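# The Long Breakfast

The first thing Sarla Srivastava did when she took over the lease in Fukstead was throw out the toaster. It was a big conveyor model that had come with the place, and it could turn out more toast in a morning than the whole town could eat. She put it on the sidewalk with a sign that said FREE, WORKS FINE, and by lunch it was gone. Then she went back inside and started a batch of dough, and for the first month that was more or less the entire menu – bread, butter, a pot of plum jam and whatever was hot to drink.

I grew up 30 miles from Fukstead and never once thought of it as a place to eat breakfast. You stopped for gas on the way to Ernden and you kept going. So when my old neighbor Vivek Chauhan called last June to tell me he'd been driving over there twice a week for rolls, I figured he had a lady friend and was too shy to say so. He did not. He had a favorite stool, and he had strong feelings about the jam.

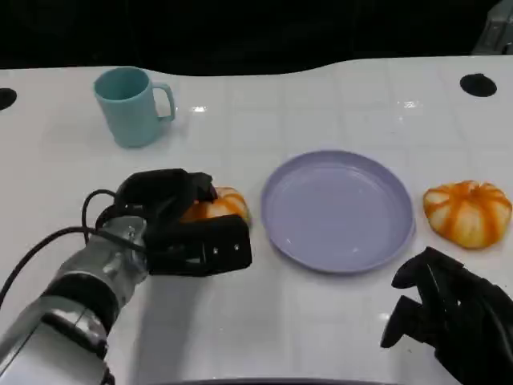 Breakfast, to my mind, is the meal we have treated worst. My grandmother sat down to hers for the better part of an hour, with the radio going and the dog under her chair, and she got more farm business settled in that hour than my grandfather did all day. What you drink from matters more than people let on, too. I'm fond of a plain mug like the light teal plastic one in the picture, with a good loop of a handle and nothing clever printed on it, because it asks nothing of you at that hour. My grandmother's was chipped enamel, and she took it along on visits, wrapped in a dish towel, in case her hosts only owned teacups.

Sarla laughed hard when I told her that. Her own mother carried a steel tumbler on trains for the same reason, and she still has it on the shelf above the flour bins. We talked for most of a morning, mainly while she worked. She shapes rolls with her eyes on the door so she can say good morning to people by name, and her hands never seem to need any help from her.

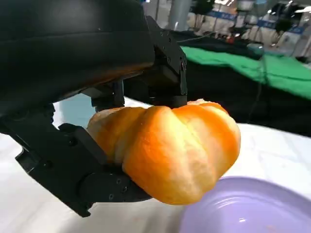
The dough is an old one, or at least its starter is. Rekha Sengar kept it going for years in the back kitchen of the Kerr Hotel, and when the hotel closed she carried it home in a pickle jar on her lap. She gave half to Sarla and kept half, and the two of them compare notes the way other people compare grandchildren. Rekha's is sourer. Sarla thinks it's the well water. Rekha thinks Sarla feeds hers too often and has spoiled it, and she told me so with Sarla standing right there, holding a tray.

The rolls cost a little more than they did in the beginning, and a few people grumbled. Flour went up, and then the oven needed a new door. A jar went on the counter to help with that, and it took in 130 dollars before Sarla noticed it was there and made them stop. Kanchan Sisodia, who drives the school bus, still won't admit to starting it. 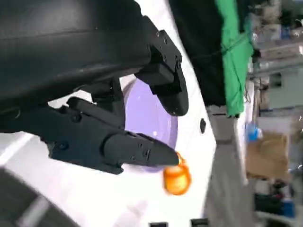 On my last visit I stayed until closing, by accident mostly. Vivek had gone home long before. Two men from the feed store were arguing over a crossword, and a girl of five or so was eating jam with a spoon while her father pretended to read the paper. Sarla wiped down the counter, poured herself the end of the coffee and finally sat. She eats breakfast at two in the afternoon, a heel of bread with salt and far too much butter, and she takes her time with it. I asked if she ever missed the toaster. She said people come in and ask for toast every week, and she tells them the grill is hot if they'd like to wait, and most of them do.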